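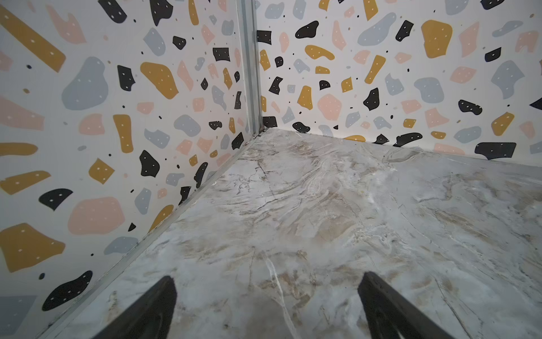

Wall panels in the terrazzo pattern with marble-print floor panel

PRASDEN TENANTS ASSOCIATION
Minutes of the April General Meeting

The meeting was called to order at 6:30 p.m. in the ground floor meeting room. A quorum was present. The minutes of the previous meeting were approved with one correction: the bicycle storage fee applies per household, not per bicycle.

1. Lobby and hallway finishes
The board reported that 124 ballots were returned out of 277 households. The terrazzo pattern received the most votes for the walls. Several members felt that a marble print would show dirt near the Idby Street entrance and asked that a darker floor be priced for that area only. The board will bring both prices to the next meeting.

2. Laundry room hours
A motion to extend closing time to 11 p.m. was made and seconded. Members living directly over the laundry room objected to noise from the dryers. The motion was amended to 10 p.m. — washers and dryers alike — and carried.

3. Water shutoff
Olteanu Plumbing will replace the main valve in the north building. Water will be off from 9 a.m. to 3 p.m. Notices will be posted on each floor one week ahead.

4. Ustard Lane parking
The city has not yet answered the association's letter on overnight parking. A second letter will be sent.

5. Financial report
The balance of the common fund stands at $627 after payment for snow removal. The report was accepted as read.

6. Other business
A member asked that the mailroom light be repaired. Referred to building management.

The meeting was adjourned at 8:10 p.m.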